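How to Fold T-Shirts So They Stand Up in a Drawer

By Yeshi Hailu

I own too many T-shirts and one shallow drawer. For years I stacked them flat, wore the top four, and let the bottom ones fossilize. Filing them upright fixed that, and it takes 7 minutes to do a week's worth, or longer if the cat helps.

What you need

A clean, dry shirt. A flat surface bigger than the shirt. Your bed counts, though it sags in the middle and your folds will too.

1. Lay it out

Put the shirt face down and smooth it from the collar to the hem with your palms. Skip the iron. You were never going to iron it.

2. Fold in the sides

Bring one side in to the middle, then flip the sleeve back on itself so it stays inside the edge. Sleeves are where most people lose heart. A small lump is fine; it will be hidden in a minute.

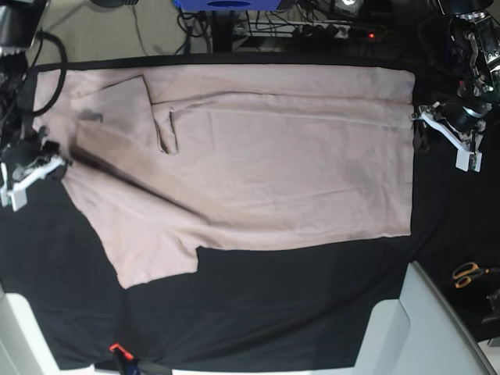 3. Do the other side

Same again, mirrored. You want a long strip of even width. Thin knits creep while your back is turned, so give them a light tug at the hem.

4. Fold up from the hem

Fold the hem to just short of the collar, then fold in thirds. Stand the packet on its edge. If it flops over, the last folds were too loose.

5. File it

Line them up front to back, fold side up. Leave a finger's width of slack in the row, or pulling out one shirt will bring along three of its friends.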